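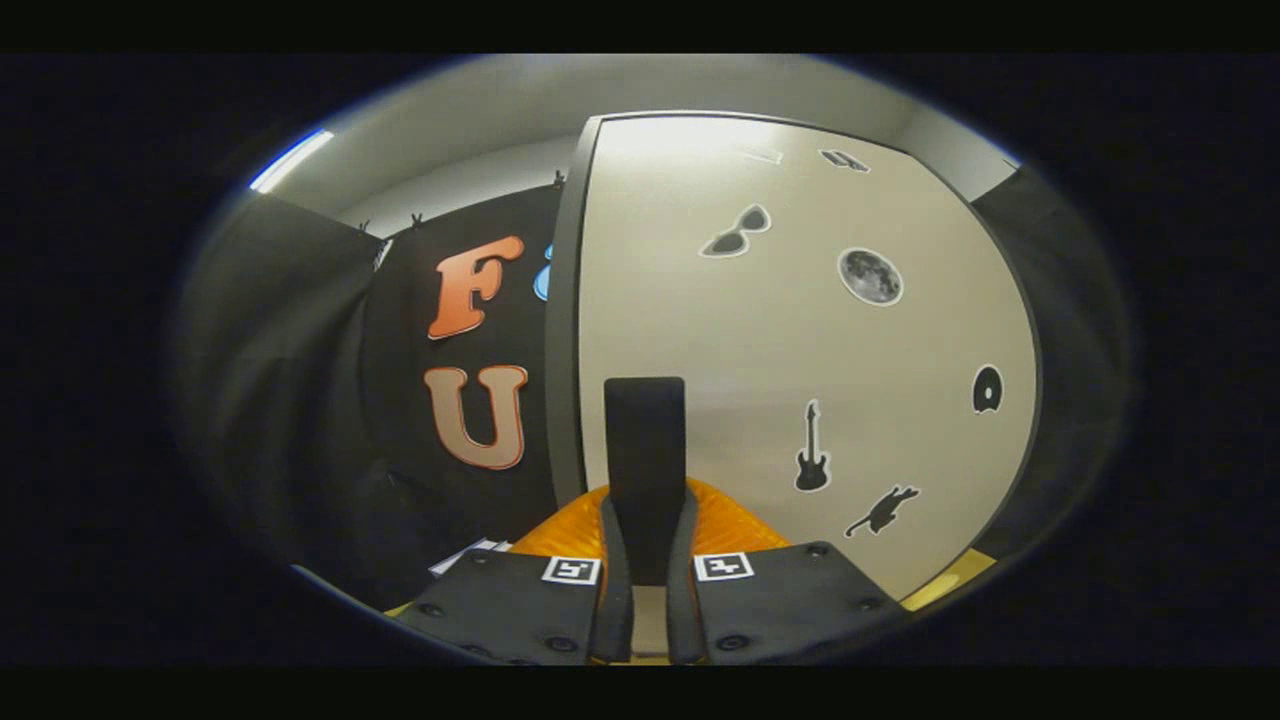

# Why Does a Sticker Stick?

A sticker can be a picture of almost anything. It might be a pair of sunglasses or the moon. Turn one over and you find the part that does the work: the glue.

Sticker glue is a special kind that stays soft. School glue has to dry before it holds. Sticker glue holds as soon as you press it down.

## What pressing does

Even a surface that feels smooth has tiny bumps and dips. When you rub a sticker with your thumb, the soft glue moves into the dips. The more of the surface it touches, the better it holds.

## Good places and bad places

Smooth, clean panels are good for stickers. Brick and wool are bad, as the glue only touches the high spots. Dust is a problem too. The glue grabs the dust, and the dust falls off.

## Try it

You need 5 small stickers of the same kind. Ask a grown-up which things you may use.

1. Put one sticker each on a plate, a sock, a cardboard box, a stone and a window.
2. Press each one while you count to ten.
3. Leave them until Wednesday.
4. Peel them off slowly. Write down which was hardest to pull.

If a bit of glue stays behind on the plate, wash it with warm water and soap.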